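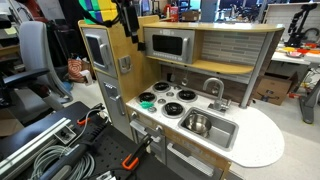
2021-11-11

The play kitchen is finally together. I bought it second-hand in May and it sat in bits until last week, with a bag of 28 screws and no instructions. It took me two evenings. The curved shelf over the microwave was the worst of it, as the silver post has to go in at the same time and I only have two hands.

It's a good size for a child. Fridge on the left, four burners, a sink with a proper tall tap, and a worktop that rounds off at the end so there's no corner to walk into. The speckled top wipes clean with a damp cloth.

I've been looking for pans to go with it. The Prillo set is 15 pounds but the handles are long and would stick out over the edge. Tadhg Costello says his two had the Ornel ones and they lasted — he's going to look in the loft.

Still to do: tighten the fridge handles, find a small tea towel, and decide whether the steel bowl lives in the sink or goes back to my own cupboard.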